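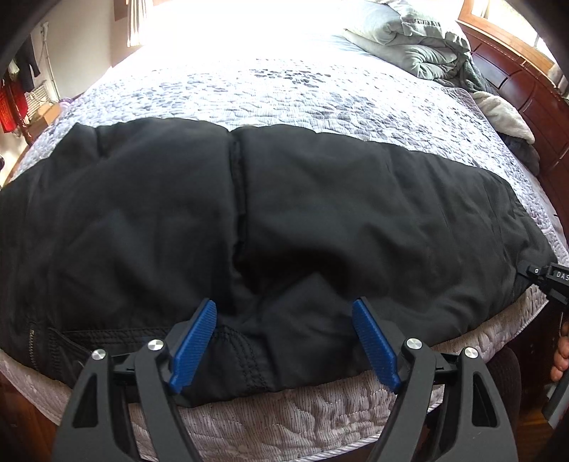 Home | Reviews | Kit | Services | About | Contact

Filed under: Robots at Home, Hands-on

I went to Caltberg expecting a sales pitch and got a very long chat about coats. Petek is a small firm that rents out hand-held grippers, the sort you squeeze yourself, and then turns whatever you do with them into training material for folding robots. You pay by the month, they send the kit, and somebody at Farkier checks the results.

The founder (who asked me to leave names out of it, fine by me) started on the fingers before I'd even sat down. "Everyone wants to talk about the software. I want to talk about the pads! We went through 53 versions and I'd still change the ridges."

So what's hard to fold? Towels are easy, apparently. "Anything padded is a pig. It's slippery, it's thick, and it springs back when you let go. And if it's black as well, you lose the edges - you're hunting for a zip or a bit of stitching to tell you where you are."

I had a go myself, and my hand ached after 10 minutes. I said so. "Yes, we hear that. The Mornska grip is lighter and it's coming in February. I'd wait for it if you've got small hands."

The price is 1,025 pounds for a pair, plus the monthly fee, and I pulled a face at that. They didn't budge. "It's less than people think once you look at what an arm costs. And you can do it on your own bed."

What I liked was how plain they were about the gaps. Sleeves still go wrong a lot. Their own test robot managed 73 shirts before it needed help, "and then it got stuck on a cardigan". Coats, they told me, are for next year.

Print this page | E-mail this to a friend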